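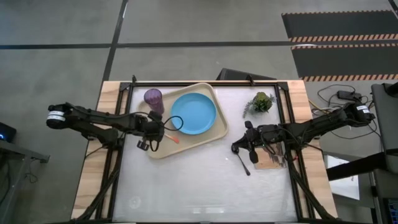 Figure 2. Blue round plate on a beige tray with rounded corners.

4.2 Tableware colour and meal uptake

Residents at the Grovdale and Gasasholm sites received the midday meal on one of two kinds of plate. White plates had been in use at both sites before the study began, and were kept as the comparison. Blue plates with a shallow raised lip, of the general type shown in Figure 2, were brought in at Grovdale during September and at Gasasholm one month later. Menus, portion sizes and serving times were left as they were. Lunch was served at noon in the shared dining rooms, and residents who ate in their own rooms were left out of the analysis.

A total of 2963 meals were recorded, of which 742 were served on blue plates. Kitchen staff weighed each plate before service and again on its return. Meals were removed from the data set where a second helping had been given or where food had been passed between residents. Spilled food was weighed with the leftovers wherever it could be collected. After these removals, 658 blue-plate meals remained.

Residents left less food on blue plates than on white ones, and the difference was clearest for pale foods such as mashed potato, white fish and rice pudding. For darker dishes, including stews and most cooked greens, the two kinds of plate gave similar results. This pattern agrees with the account put forward by Kyei, in which the contrast between food and plate matters more than the plate colour itself. It does not rule out an effect of novelty, as the white plates were already familiar to all residents.

Tray colour was not varied. Busarero reported that patterned trays slowed eating among residents with poor sight, and plain trays were therefore used throughout. Lighting differed between the two dining rooms. The Gasasholm room faces north and relied on ceiling lamps for much of the period, and readings taken at table height are given in the appendix.

Correspondence: Maricel Mangubat, Grovdale | © The authors. All rights reserved. | Back to top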